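Salian Lab Reports New Way to Teach Robot Arms Small Sorting Jobs

Moving wrapped candies from a bowl to a cup becomes a test for learning from corrections
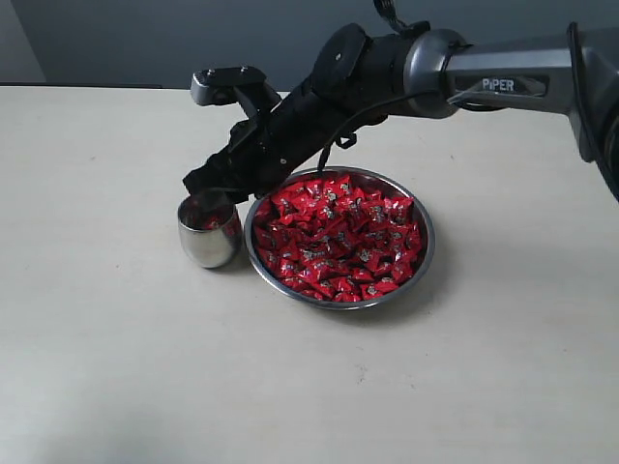

Picking the thing up was always the easy half, according to Usha Namboodiri, and it was letting go over a narrow opening that used to eat up whole afternoons.

KUDARD, April 29, 2022 - The Salian Lab is very happy to share the results of a project that has kept our small team busy (and well supplied with candy) since last September. The method is called Huditow, and it lets a robot arm learn a handling task from short corrections given by a person, in place of a long string of perfect demonstrations recorded from start to finish.

Anyone who has tried to teach a robot by showing it what to do will know the trouble. A person guides the arm through the whole job, over and over, and if a finger slips near the end, the recording is usually thrown out and everyone starts again. With Huditow the arm makes its own attempt first. The person watching steps in only when the motion starts to drift, guides the gripper for a moment, and then lets go. Those few seconds are what the system studies most closely, and the rest of the attempt is kept too, with less weight.

For the main test we chose foil-wrapped candies, which are shiny, crinkly and packed close together, so that one wrapper is hard to tell from the next. The arm has to take a single candy out of a full bowl and release it into a small metal cup. We ran 3,792 attempts in all, and 1,806 of those included at least one correction from a person. By the last stage of the study, new helpers needed only 10 minutes of practice before they were giving corrections the system could use, and we were delighted by that!

"I had expected the crowded bowl to be our biggest headache," said Rajeshwari Shetty, who led the study. "It did give us trouble for a good while, but the cup taught us more. The fingers have to come in over the rim at a fair angle, and a person can fix that with one gentle nudge. Once we began saving the nudges separately, the work became a good deal more pleasant for everybody."

There is plenty left to do. The method still has a hard time when two wrappers catch on each other and come up together, and we have not yet tried it with soft or sticky items. Raghavendra Rai is now preparing a second round of tests with 40 different household objects, from buttons to bottle caps, and we hope to learn how much of what the arm picked up from candy carries over.

The work was supported by Lotetti, which gave us bench space and a great deal of patience. A written report, along with the correction recordings and the training code, will be sent to any school or research group that asks for it. We would dearly love to hear from people who try the method on jobs of their own, whether it goes well or badly.

Press contact: Shahla Azimi, Salian Lab, Kudard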